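Skillora Home Kitchen Course, Unit 4: Sorting and Putting Away
Handout for Monday's session. Tutor: Godfrey Ogola

4.1 Why we sort first
Most people clear a table by picking up whatever is nearest. That means several trips to the same cupboard. In this unit you sort on the table, then put away by group.

4.2 The groups
Food: anything eaten or poured over food.
Serving: plates, cups, bowls.
Preparation: pans, colanders, spatulas and small appliances.

Each group gets its own corner of the table. Leave a gap between them as wide as your hand.
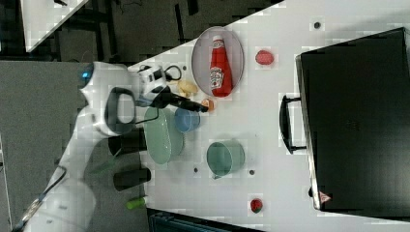
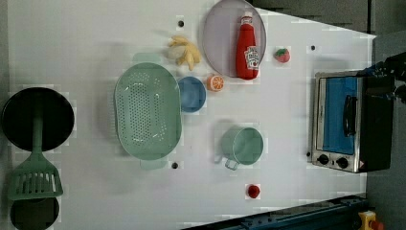 The usual mistake is to treat a plate as a tray. Things get put down on it during a meal and are then sorted with it, so the food group ends up in the plate cupboard. The ketchup bottle lying on the plate is the case to remember - lift it off first, stand it with the food, then move the plate to serving. Do the same with cups and bowls, and look inside them before you stack.

4.3 Exercise
Work in pairs. One person sorts, the other writes down any item that was moved twice. Swap over and compare lists. Aminu Edet has spare sheets.

Reading: course book, page 57 - the section on shelf heights can wait until Unit 5.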